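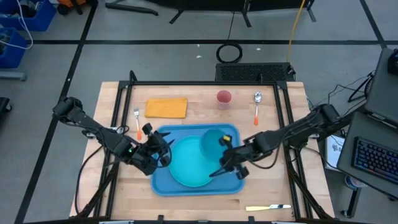 Ticket 46 - right arm stops short of bowl on tray task
Opened 23 Sep 2019. Project: Skirwood table-setting entry, student team. Status on opening: blocking. The right arm stalls during the bowl grasp and the controller reports a following error on the wrist joint. The left arm runs the same script, mirrored, without a fault. Layout is the standard one: plate at lower left of the blue tray, bowl at upper right and partly over the plate's right edge, fork to the left of the napkin, knife near the front edge. The right gripper is the one with the yellow marker on top. Controller software is the Fesik build we have used since April.

Steps to reproduce
Home both arms. Load the tray script. Run at default speed. The fault comes up during the right arm's final approach, before the fingers close.

Tried so far
Power cycle, both arms. No change.
Re-homed the right arm by hand and ran again. Same fault.
Lowered the speed limit by half. The fault comes later but still comes.
Swapped the wrist cable with the spare from the Kollár kit. No change, original cable put back.
Ran the right arm with no dishes on the table. 200 cycles, no fault.

Update 1
The last result points away from the motor. Logged commanded and measured wrist angle with the dishes back in place. The two curves match until the approach, then the measured angle flattens while the command keeps going. That looks like contact. Grasp height in the script is measured from the tabletop and makes no allowance for the tray.

Update 2
Measured the tray base with calipers: 3 mm. Added that to the grasp height for both dishes. Fault rate dropped but did not go to zero. Remaining faults all happen when the bowl sits further over the plate than in the reference layout, so its rim is tilted and the lower finger meets it early.

Update 3
Changed the order: left arm takes the plate second, right arm takes the bowl first from its outer side. Approach angle opened by 2 degrees. Also found the Cullitz config file still had last season's finger length for the right gripper only. Corrected and committed.

Open items
Repeat the full cycle test with dishes on the table.
Add a tray offset field to the script header - the value is hard-coded at the moment.
Keep the ticket open until the cycle test log is attached.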